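Module handouts > Introduction to Automation > Visits

Handout 10: Notes to go with our open day visit to Nirmont

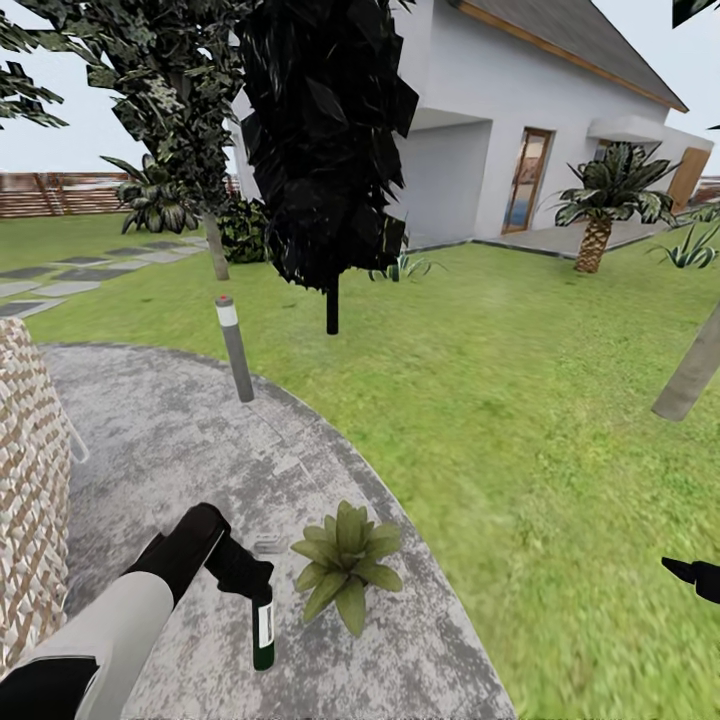
Welcome back, everyone, and thank you for being so patient with the coach. These notes are meant to sit beside whatever you scribbled down at Nirmont, and they follow the order of the demonstration so that you can match the two up. Chae-won Jang, who very kindly gave us most of her afternoon, began with the garden task, and I want to begin there too, as it was the part I was asked most about on the way home. The whole thing takes place in simulation: a garden with a lawn and a white house, a curved concrete path, and an arm that has to take hold of a bottle and lift it clear. It sounds like nothing much, I know! But look at where the gripper has closed, up at the neck of the green bottle, well above the label, and then think back to what we said in the second lecture about choosing a grasp. The neck is narrow, so the fingers needn't open very far, and it leaves the wider part of the bottle free. The price you pay is that the weight hangs below the hand, and if the bottle is part full it may well swing when the arm sets off. Chae-won's phrase for this was "easy to get, awkward to carry", and I'd be glad to see it turn up in your reports (with her name next to it, please).

Now, on to the plant. Several of you asked why anyone would put a little spiky plant right next to the thing the robot is supposed to pick up, and she explained that the team adds clutter of that sort on purpose. An arm that has only ever practised on a clear floor learns a lovely straight approach and is then quite lost when something is in the way. The layouts come from a tool they call Okitz, which shuffles the objects about, swaps the ground surface and changes the light. There were 669 layouts in the set we were shown, and she ran 54 of them for us, one after another, while we drank our tea. I did try to keep a tally of the failures but I lost my place when the biscuits came round, so do compare notes with your neighbour.

What is easy to simulate and what isn't

We spent a good while on this and I don't think I can do it justice in a handout, but the main points were these.

Shapes and positions are cheap. You can have a garden, a kitchen or a loading bay by teatime, and the computer knows exactly where everything is.

Contact is hard. How much a rubber fingertip grips on glass, whether a base scrapes or tips on rough concrete, what a leaf does when it is brushed aside: all of these are approximations, and small errors in them matter a great deal at the moment the fingers close.

Appearance is somewhere in between. Grass in a simulator is often a picture of grass laid over a flat sheet, and it goes soft when you get near it. Whether that matters depends on whether the robot is relying on its cameras for that bit of ground.

After the break we went through to see the real arm in the Mahasneh room, and I thought the slow pace of it took a few of you by surprise. It was running at a reduced speed for visitors. Please don't write in your report that real robots are slower than simulated ones, as two people did last year after the February visit.

For next time

Write up one grasp from the day, either simulated or real, in a page or so. Say where the fingers made contact, what other choices there were, and what you would expect to go wrong when the arm begins to move. A pencil sketch is very welcome and it need not be a good one. Roughly 13 lines of writing is plenty if the sketch is clear.

Reports are due on 28th September, in the tray outside my room or by email if you can't get in. Anybody who missed the coach can come to the Konulwood session instead, which covers much the same ground, though I'm told the tea is not so nice.

Last updated by the module office after the Nirmont visit

Contact the module office | Copyright and reuse | Back to top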